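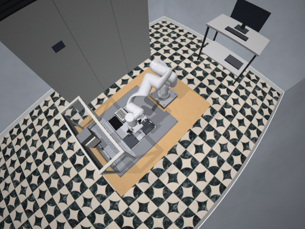
Room view in the simulator, with the arm over the work table.

4. Load the room and check the deck

OK, this is where it starts to feel like a lab! I'm assuming you've finished section 3 and the Loller planner is running.

4.1 Open the Wodbridge room and let it load all the way (the tile floor always comes in last on my machine).

4.2 Set the random seed to 61. I used it for every baseline run, so your numbers won't line up with mine if you pick another one.

4.3 Switch to the wrist view.

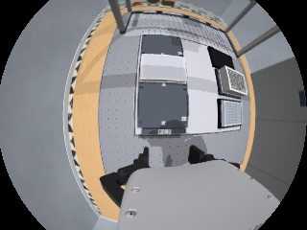
Words and renders by Hye-jin Seo

4.4 Find the white platform. Tip rack in the middle of the right column, well plate below it, and that's the pair our method cares about most. You want both gripper fingers in view too.

4.5 Type 30 in the trials box and press Run.

Note: we only shuffle the lighting and the plate offsets between trials. The 6 deck spots stay put, so don't go dragging plates around by hand (I did, and lost a whole Wednesday to it).

Caution: never change the wrist camera angle mid-batch. The Darent scorer won't complain, it'll just quietly give you junk!

4.6 Save the log as batch 103 and move on to section 5, where we compare grasp errors.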